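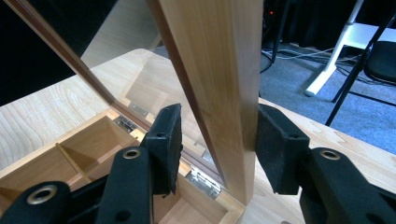

Colness box, lid up. Mirror, hinge side, first compartments.

Bench Notes / Small Boxes & Cases
4 min read

December 21, 2023

Colness box back on the bench. Work today was the lid: how far it opens, how it sits on the hinges, and whether the mirror can stay where it is. Dividers checked at the end. No finish applied to anything.

Lid and hinges

Hinges are the silver barrel type out of the Wotaline packet. Pins are tight in the knuckles, no side play that I can feel. The play is in the screws. On the hinge nearest the mirror, two of the box-side screws turned under finger pressure on the driver and did not bite again. Pulled them, packed the holes with slivers and glue, left them to set, re-drilled undersize and drove the same screws back. They hold. The lid-side screws were sound and I left them alone.

Opening angle before the repair let the lid drop back past vertical far enough to put its weight on the rear edge of the body. After the repair it stops a little sooner, but it is still the hinge leaf taking the load at the end of travel. That is what loosened the screws in the first place, as far as I can tell. A stay is needed. Options:

- Cord stay, inside left. Cheap, quiet, needs a hole through a compartment wall or a small eye screwed to it. Gets in the way of whatever is kept in that compartment.
- Folding metal stay. Shortest one in the drawer is 60 mm closed, and it fouls the divider when the lid comes down. Would need the divider notched.
- Stop strip glued along the back of the body. No hardware inside the box. Changes how the back looks and has to be planed to the angle.

I prefer the stop strip. Noman Zaidi prefers the cord and has put in writing on the job sheet that the back should stay flat so the box can stand against a wall. Fair point. Left open until he has handled it.

Cycle test after the repair: 40 openings by hand, lid let down gently for the first 30 and allowed to fall the last few centimeters for the rest. Screws checked with the driver afterward. No movement. Not a real endurance test, but enough to say the plugged holes are not failing straight away.

Mirror

The mirror sits in the lid in a thin reddish-brown wooden frame against the paler wood of the lid itself. The contrast is fine with me. The fit is less fine. With the lid raised and tapped near the hinge side there is a faint buzz, so the glass is touching wood somewhere with no cushion behind it. Pressed at the middle of each side in turn: buzz stops when the hinge side is pressed, unchanged at the other three.

Did not take the frame off. It is pinned and glued and I would expect to split it. Slipped a folded strip of thin card into the gap along the hinge side with a palette knife, trimmed it flush, tapped again. Quiet. If it works its way out, the frame has to come off and the glass be bedded properly, and in that case order a spare length of the frame stock from Okafor first.

Note for next time: clean the glass before checking alignment. I spent a while sighting the reflected edge of the bench to see if the mirror was square in the lid, and half of what I was reading as tilt was a smear. Cleaned, it is square enough. I could not get a feeler into the difference.

Dividers

Partitions are thin and they are a dry fit, housed at the ends. Lifted each one, brushed out the grooves, put it back. One was binding at the top and standing slightly proud, which would show as a lid that does not quite close at that corner. Took two strokes off its lower edge with the block plane. Lid now closes without being pushed.

Internal depth checked at 38 mm to the top of the body. The Plonby drawing has the same figure, so whatever was trimmed off the dividers has not changed the working depth.

Not gluing the dividers. They will need to come out if the compartments are lined, and the lining has not been decided.

Open items

- Stay or stop strip: with Noman.
- Recheck box-side screws after the glue has had a full night.
- Card packing behind mirror frame: tap test again once the box has been carried about.
- Light sanding where the plane touched the divider. 240 grit, by hand.
- Lining: none, felt, or paper. Need an answer before finish goes on, the walls are still bare wood inside.
- Return the short folding stay to the drawer - it is on the windowsill.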